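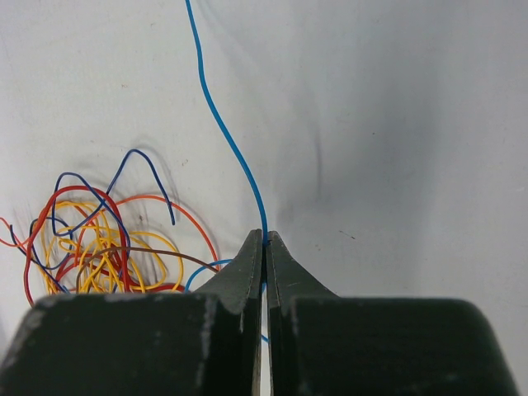 Workshop tips from our robot club: sorting old wire

Every year before the club competition in Lolley we must sort the wire box. It is a boring job for people, so since October the students make the arm do it. The task is simple to say: take one wire from the pile, bring it to the tray of its colour, open the fingers. These are the tips we collected. Most of them are good also for a person with a drawer full of cable and no robot.

Cut very long pieces before you start. A wire longer than your forearm will take its neighbours with it when you lift.

Work on a plain, pale surface. On our old green mat the colour program mixed up brown and dark red. Old scratches do not disturb much, but wipe away the cut bits of insulation.

Keep the pile to one side and leave free space next to it. The arm needs room to pull. If the pile is in the middle, every movement pushes it.

Begin with the wire that lies on top. Iveta Vrabec wrote the first program so that it looked for the brightest colour, and it went always for the yellow, also when the yellow was under everything. Now it looks for a piece which nothing crosses.

Pull slowly and to the side, not straight up. Thin wires make small loops and these close into knots if you are quick. When the pull becomes hard, let go and take another one.

Close the fingers only as much as needed. Arturo Lo Presti set the force on a scale up to 10, and we use 4 for thin wire. With more, the soft insulation gets a mark. With a thick wire you can go higher.

Check the fingertips between two runs. Dust makes them slippery. A dry cloth is enough, please no oil and no spray.

Do not put mains cable in the same box. Esi Zakaria looks through the wire by hand before the students switch on the arm, and hands stay off the table while it moves.

Keep short ends in a jar. They are useful for bridges on the test board, and the younger group in Hurach always asks for them.

For the trays we use lids of ice cream boxes with a strip of coloured tape. Light blue and navy have separate lids, after some discussion.

The list was typed by Elisa Donati, last changed 2022-01-29. If you have a better way to hold stranded wire, write it on the paper beside the door.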